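Sadel's hand-held grippers come to Remport

April 9, 2026

I spent most of this morning at Sadel's workshop in Remport, where folks are teaching a robot to tidy winter woollies, and I've come home wanting to reorganize my own front hall.

The project is called Donel, and the idea is pretty simple. You pick up a pair of grippers, one in each hand, and do the chore yourself while the system records how the jaws move and what they grab. Later on, a two-armed robot gets trained on all of it. Riaan Nkuna, who runs the sessions, told me they've logged 2357 demonstrations since October, 80 of them in a single day (his forearms were not happy about that one).

I had a go, of course! Squeezing the trigger is easy enough — it's the knit that gets you. Toques stretch, slump and grab at each other, and my first try took 92 seconds. Riaan does it in a fraction of that and chats about hockey the whole way through.

Sadel used to steer the arms by remote control from across the room, and still does for heavier jobs. For soft stuff, Riaan says, he'd much sooner have the grippers right in his hands.

Both grippers go down onto the knitting together, pink beanie on the left, grey on the right. 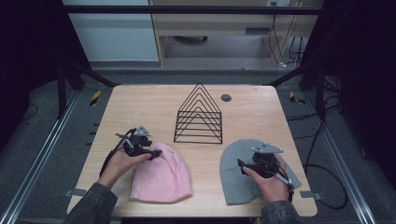 Does the robot need to be in the room while you're demonstrating? Only the grippers do, and the arms learn from the recordings afterward.

The next batch of sessions moves over to the Negi building, with scarves and mitts on the list.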